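Course notes, Session 3: **Two arms, one gear plate**
Workshop build series, written up by Kheri Mfaume

Welcome back! Last session we got both arms bolted down and talking to the same computer. Tonight is the fun part — we give them a job. Bring your notebook, because you'll be writing down a lot of small numbers.

## The job

We call it the Grabner plate, after the shed where the first one was made. It's a flat white disc with a hole in the middle and three short pins. Each pin takes one small spur gear. A person can do it without looking up from their tea. For a pair of arms it's a lovely problem, and you'll learn more from it than from a month of waving at the air.

## Before you power up

1. Lay the dark mat square to the front of the bench and smooth it flat. White bench, dark mat, white plate: the camera software loves that contrast.
2. Put the plate near the centre, where both grippers can get to it.
3. Set the gears flat on the mat, clear of the plate.
4. Open both grippers fully, then home the arms.
5. Check that every cable has enough slack for a full turn of the wrist. Do it by hand, with the power off.

## Picking up a gear

Close slowly. The teeth give the fingers very little to sit on, and if you grab too high the gear tips. A bit of tilt is fine while you're carrying it, but it has to be level again by the time you get to the pin.

Our controller script, Collau, counts the gripper position in steps. On my right arm, 493 steps is closed on a gear and 800 is wide open. Yours will differ! Find your own two values and tape them to the bench.

## Lining up with the pin

Come in from above and stop short. Nudge sideways, look, nudge again. People always want to push down at this point, and a bent pin means printing a new plate (Starach, our parts drawer, has more than 3 spares, but please don't test that).

When the bore is over the pin, lower it gently and let go. If the gear sits crooked, tap it with a closed finger. It feels like cheating, and it works beautifully.

## Which arm does what?

Start with the right arm doing all the placing and the left one parked open. Once that's steady, let the left arm take whichever gear is closest to it. Keep them from crossing over the plate until we've covered shared space in the Trasturberg exercise. 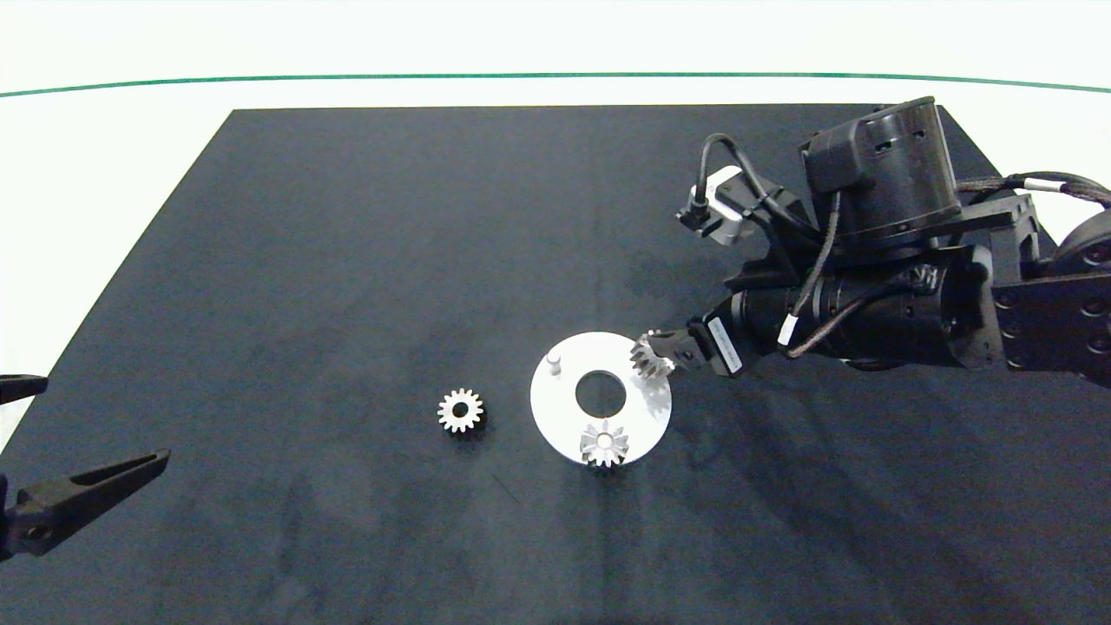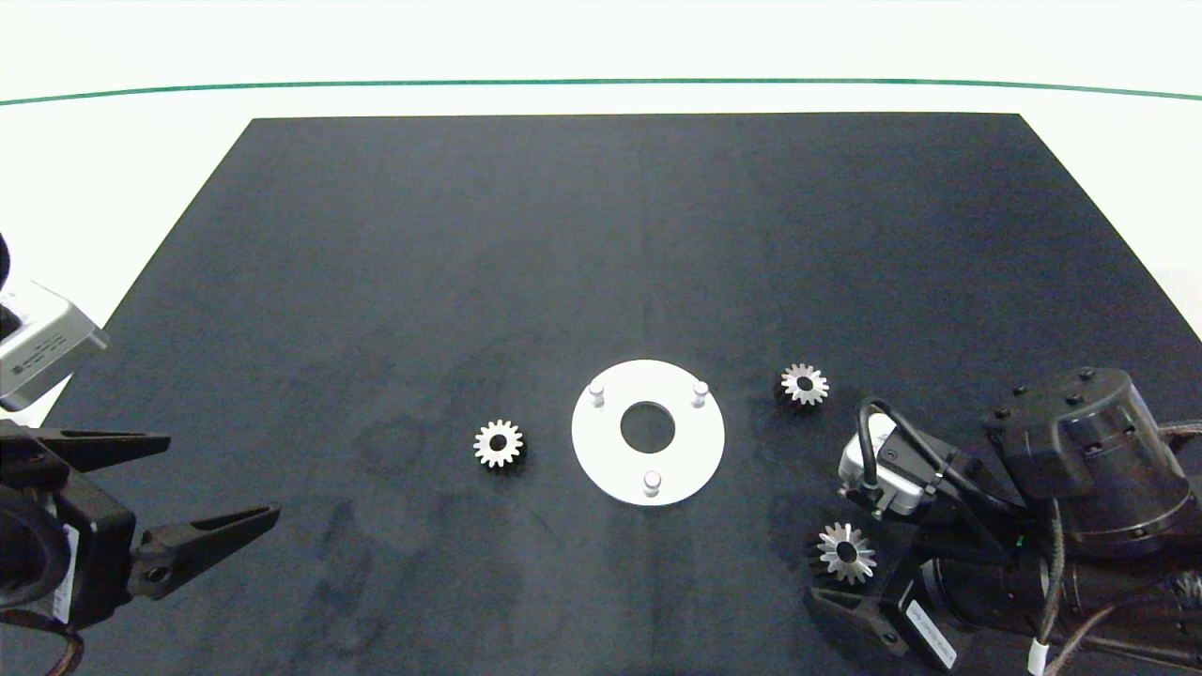 *Page last changed: February 17, 2019*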